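Writing About People on Screen
Unit 3 handout: The celebrity profile and the rumor problem

Welcome back! Last Tuesday we finished up with the red carpet interview, and this week we get to my favorite part of the whole course. The short celebrity profile looks like the easiest job in entertainment writing, and it's a wonderful place to learn how to check a fact, because readers care so much about the answers (is she leaving the show? did they split up?) and the sources are often so thin.

Please read this before class and bring a pen. We'll be marking up copy together.

What a profile is for

A profile tells a reader who somebody is right now. It has a reason to exist this week: a new season, a new job, a record coming out. If you can't name the reason in one short sentence, go back and find it before you write anything else. Our practice subject this term is Marit Ljungberg, host of the evening quiz show Gendular. Her peg is simple. She has moved from the weekend slot to weeknights, and the network, Anov, wants people to know.

Look at the draft in your packet. It runs 800 words, and the new time slot doesn't turn up until the second page! Everything before that is a guess about her dating life, built on one vacation photo and a caption with no names in it.
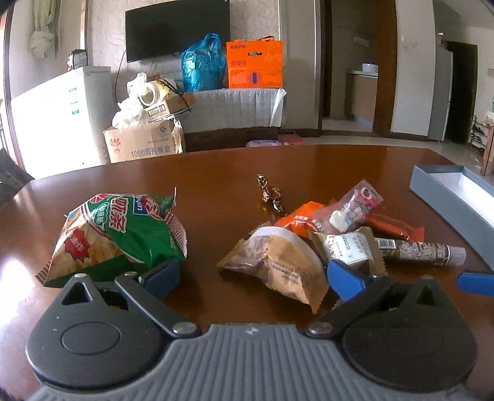 Sorting what you know is the first step, and I'd like you to do it on paper. Make three columns: said by the person, said by someone with direct knowledge, said by everybody else. Be strict with yourselves. A fan page quoting another fan page goes in the last column no matter how many times it has been shared. Small details can go in too, as long as you know where they came from. The food on a table at home, say a crumpled bag of potato chips in green, red and white, is a fine detail for a profile if you were there and saw it. It makes a person feel close. It does not tell you who she's sharing them with, and that's the jump so many gossip pieces make without even slowing down.

Words that hide a missing source

Watch for "reportedly," "is said to be," "fans are convinced" and "sparked rumors." Each can be used fairly, but each needs a name or a publication close behind it. Circle every one in the Ljungberg draft. Then try reading the sentence aloud with the phrase taken out - if it sounds like something you'd be scared to print, it needs more reporting or it needs to go.

"Keeps her private life private" is another one to circle. It sounds polite, but writers often use it when they never asked. If you did ask and she declined, say so plainly. "Ljungberg declined to talk about her family" is a great sentence. It's short and true, and it's fair to her.

Headlines

The question headline is fun to write, I know! My rule for this class is that the story has to answer it. "Is Marit Ljungberg Leaving Gendular?" over a piece that ends with "only time will tell" will come back to you for a rewrite.

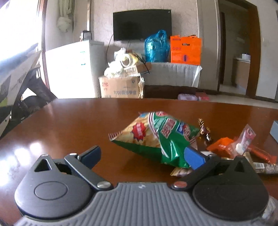 Kourosh Ghorbani disagreed with me on this in the margin of last term's handout, and I've kept the note because it's a good one: a question headline can be honest when the question itself is the news, for instance when two people on the record flatly contradict each other. Fair point. He added that the second paragraph should then tell the reader the matter is still open, so they don't have to dig for it. I'd take a headline like that any day.

For next class

Rewrite the opening of the draft in two paragraphs, with the weeknight move in the first.

Hand in your three columns along with it. Messy is fine.

Read the Driltton interview with Åberg in the packet and underline every place where the reporter lets a silence stand. We'll start there.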